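Skollton soya growers to sell direct from November

May 24, 2018

A group of growers outside Skollton is to start selling dried soybeans direct to households from November, after a trial at the Girnau farm shop sold out its first 200 bags.

The beans were grown on 44 acres rented from the Michailidis estate, land that had been down to barley for years. Obed Bawa, who farms the largest share, said the group had expected most of the crop to go for animal feed.

"We put a few sacks aside for the shop and thought we would be eating them ourselves," he said. "Then people came back asking for more."

The shop weighed out beans to order at first and moved to ready-filled 600g bags in the third week of the trial. Siu-ming Su, the manager, said loose sales would carry on for customers who bring their own containers.

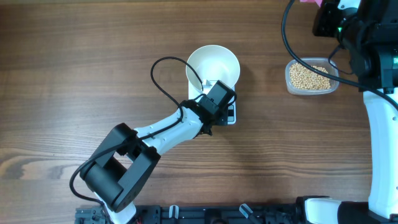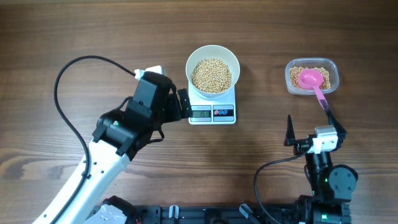

Soya remains a risky crop in the area. It needs a warm spring and a dry autumn, and last year's harvest was held up by rain. Part of one field near the river was left uncut. The group has since changed to an earlier variety, drilled this month, and hopes to have it in before the clocks go back.

Drying is the other difficulty. The nearest dryer that will take small lots is at Zulness, 68 miles away, and haulage has eaten into what the growers are paid. Lambros Makris, who keeps the group's accounts, said they were looking at a second-hand dryer to share between the farms – but no price had been agreed.

Not everyone on the estate is convinced. Evanthia Koutsoukos, whose fields border the rented land, said she would stay with barley for now. "I want to see them do it in a wet year and get paid for it," she said.

The bags will be sold at Girnau and at the Skollton market. Orders can be placed at the farm shop from the start of next month, with collection only. A recipe leaflet covering soaking and cooking times will be given out with each bag.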